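Search this site Enter keywords Go

Journal > Rooms and Interiors > Interviews

A long table under north light: Hedvig Haugen on fitting out the Tonden workroom

Hedvig Haugen plans shared workrooms for small organisations. Her most recent is the ground-floor room at Tonden, which opened in September and is let by the half day for craft sessions, sorting work and the occasional meal. We spoke at seven in the morning, before the first booking.

She began with the floor plan. The room is deeper than it is wide, and the windows are all at one end. "The first drawing had the tables in rows, square to the walls," she said. "It looked tidy on paper. In use, the people at the back worked in their own shadow." The tables are now set at an angle and moved as each group likes. Only the route to the door has to stay clear.

The question of height took longer. Haugen had wanted every table at the same level so that any two could be joined. The tenant group, represented by Apinya Wongsuwan, asked for a mixture. "Apinya was right about that," Haugen said. "Children sort on one table while adults stand and cut at another. If you make everything 2 centimetres too high for the one and too low for the other, you have pleased neither." The final heights were settled by trial with packing cases.

The blue on the walls was the subject of most of the written complaints she received. It is a deep shade, carried over the window surrounds as well. Haugen's reasoning is practical. A pale wall next to a bright window gives little contrast, she said, and the eye keeps returning to the glass. With a dark wall the work surface becomes the lightest thing within reach.

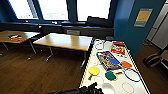 She applied the same reasoning to the tabletops. White was chosen where small coloured parts are to be sorted, and light wood elsewhere. "On the wood you lose the yellows and the oranges," she said. "On white you can find nearly anything, provided you keep it clean." Cleaning is done with a damp cloth and plain soap. She advises against scouring powder, which dulls the finish in a matter of months.

Glare remains a fault. On a bright morning the glossier tops throw the window back at whoever is facing it, and Haugen does not regard the matter as closed. Blinds were priced at 2,322 for the whole end wall and turned down. Her present advice to users is to sit with the window to one side — left for the right-handed — and to turn the table before starting.

Storage was the other point of dispute. Wahyudi Rahman, who drew up the booking rules, asked for closed cupboards throughout. Haugen preferred that materials be kept in shallow trays and laid out in full at the start of a session. She accepts that this makes a surface look crowded. "A crowded table is in use. I mind it at the end of the day, and I don't mind it at eleven."

The rule as adopted allows more than 148 trays, each labelled on the short side, with the last half hour of any booking reserved for clearing. Rahman and Haugen still disagree about whether half an hour is enough.

The next change will be to the lighting at the door end, due before the clocks go back.

3 comments 12 shares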